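Hands and Grippers: Notes from the Packing Side
A gallery page from the Jetthorpe produce workshop

Every firm that sells a robot arm says the same thing to the people who will have to stand next to it. It will take the dull work and leave you the interesting work. I have packed vegetables for long enough to wonder which part of the job the salesman thought was interesting.

Jetthorpe packs mixed vegetable orders for shops and kitchens. The trial started in October, with one arm from Celtier and a sorting program called Mussa that is supposed to tell it what goes where. We were promised 900 items an hour by spring. The brochure had that number in large type on the front, and on the back, in much smaller type, the words "under suitable conditions." I asked what the suitable conditions were and was told that depended on the site.

I keep this page because the company newsletter runs its own pictures with its own captions, and the captions are all about the future. I would like something here about the present. I work the early shift, I have no grudge against machinery, and I would be glad to be wrong about some of this.
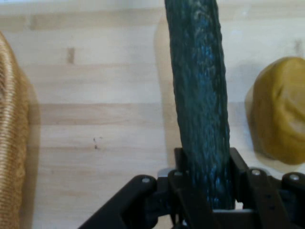

Cucumbers are where most of our arguments start. A person picking one up feels straight away if it has gone soft at one end, and puts it aside without stopping the conversation. Mussa has to be told what soft looks like, and soft doesn't always look like anything. So the soft ones go in with the rest and one of us goes back through the order afterward. On the weekly report that checking is entered as "support time." It used to be called packing.

To be fair to the thing, it doesn't get a bad back. Two of us on the early shift do, and on a long run of identical orders I don't mind handing over the reaching and the lifting. If that were all it was here for I would have very little to say.

What has changed is the talk. With people on both sides of a table you hear when someone is behind, and you slide over and help. You can't slide over and help an arm. You wait until it's finished or you call for a reset, and the reset goes in a log with your name next to it. I've had a supervisor ask me why I needed so many. I said I didn't need any of them.

There is also the matter of training. The new starters learn the screen first and the vegetables later, if they get to the vegetables at all. They can clear a fault in 10 minutes, and good for them. Ask one to pick a week's worth of squash for a kitchen that is fussy about squash and they look at the screen.

We have been told the next stage is called Prekero, and that it will involve 5 more arms and "a refreshed role for the team." I asked for the refreshed role in writing. So far I have a slide with an arrow on it.

More to come when the spring figures are in. If the checking hours are listed next to the items per hour, I'll put both up here.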